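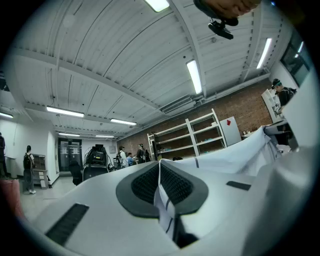
叠毛巾大概是家务里最不起眼的一件。我在一家给小旅馆供布草的洗衣厂做过几年班组长，每天看着人叠，也试过让机器叠，所以每逢有人问我机器什么时候能进家门干活，我总是先拿布说事。一块带细深色条纹的白布，一头被夹住，垂下来一条折着的布边，其余的松松地堆向桌边，这种状态做过布草的人都熟。人看一眼就知道下一步该抓哪个角，机器要先弄清楚角在哪里。角可能压在下面，可能翻了面，也可能和另一个角叠在一起。

我的看法是，家务和车间里的零活，机器现在能干其中一部分，而且多半是人已经替它收拾好的那部分。说它什么都干不了，不对。说明年家家都能用上，也不对。

先讲厂里的事。我们厂在Vusbridge，规模不大，高峰时一个班要出3000条毛巾。熨平机和送布机早就有了，床单从一头进去，另一头出来就是平的，这类机器没人怀疑它能干活。但床单进机器之前，得有人从一团湿布里把两个角拎出来，夹到送布夹上。这一步我们厂一直是人做的。整条线最贵的设备，要等一个人把角找出来才能转。

后来老板从一家叫Korance的公司租了一套叠毛巾的设备，试用期到一月底。来调试的工程师叫Benvinda Meireles，人很实在，第一天就问我们毛巾有几种规格。我说常用的有11种，她皱了皱眉，说先做一种。那一种做得不错，厚薄均匀，边也齐。我记过一次，连续171条，中间停了四回，都是因为两条毛巾粘在一块儿，机器当成一条抓了起来。换成浴袍就不行，带子会缠住。换成别家酒店送来的旧毛巾也不行，洗得多了，边已经卷了。

试用结束，老板没有续租。账算下来不难懂：机器省下的人手，又得派去给机器分拣、理顺、处理卡住的件。做这行的人常说机器慢，我觉得慢倒在其次。夜里没人的时候，慢一点完全可以接受。麻烦的是它停下来之后要人去救，只要还得有一个人守在旁边，这个人的工资就省不掉。

家里比厂里更难。厂里至少台面高度固定，灯光固定，来的东西也有个大概的范围。家里今天椅子上搭着一件毛衣，明天地上多了一只拖鞋。我姐姐家的扫地机器人，买回来头一个月很受欢迎，后来每次开机之前，全家要先把地上的线和玩具捡起来。她自己算过，捡东西的时间够她拿扫把扫一遍客厅了。她还是留着它，因为床底下她够不着。我觉得这是很公道的用法，它干它能干的那块地方。

也有人不同意我。Zoi Vasilakis在一家叫Tavares的家电连锁做采购，我们为这事争过好几回。她的理由是，洗衣机刚出来的时候也要人守着，要人加水，要人把衣服搬到甩干桶里，后来这些步骤一个个都没了。她认为叠衣服会走同样的路。这个说法我认一半。洗衣机能成，有一个原因是它绕开了手的问题，衣服扔进桶里，怎么团着都行，水和转动自己会把事情办完。洗碗机也差不多，它从来没有学过拿海绵。叠衣服却绕不过去，总得有东西去抓那块布，还得抓对地方。

她又说，现在的做法跟从前不同了，不再靠工程师一条一条写规矩，改成让人拿着夹具把活儿做上很多遍，机器从中去学。这一点我承认是进步。从前那套叠毛巾的设备，毛巾厚了两毫米就要重新调参数，Meireles为此在我们厂多住了两天。要是能靠多看多做来适应，至少换规格的时候不用再请人。我保留意见的地方在于，做得像和做得可靠之间还隔着一大段。演示里叠好一条，大家鼓掌。在厂里，叠好100条之后，第101条还得叠好，否则后面的筐就堆起来了。

所以我劝人看这类东西的时候，多问几句平常的话。东西是谁摆到它面前的？摆歪了行不行？停了以后谁去扶？换一块布要不要重新调？这些问题卖设备的人都答得上来，只是一般不主动讲。有一家叫Randa的代理商来厂里推销分拣臂，我问了第一个问题，对方就把样册合上，说要回去确认。过了一个星期他打电话来，说需要人工预先摊平。我没觉得他骗人，他起码去问了。

至于会不会抢饭碗，我们厂叠毛巾的大姐们讨论过。她们的意见比我想的温和，最希望机器接走的是抖湿床单那一步，太沉，做几年肩膀就坏了。叠的活儿她们坐着能做，还能聊天，不急着让出去。搞研究的人如果愿意听，我想替她们把这个次序报上去：先把沉的、湿的、烫的拿走，叠得漂不漂亮可以放到后面再说。

我自己家里，毛巾还是我叠，对折两次再卷起来，放在浴室门后的架子上。要是哪天有台机器，能从刚烘干的一筐里把毛巾一条条挑出来叠好，袜子放到一边，中间不喊我过去，价钱又和一台好点的洗衣机差不多，我会买。眼下我还没见到这样的。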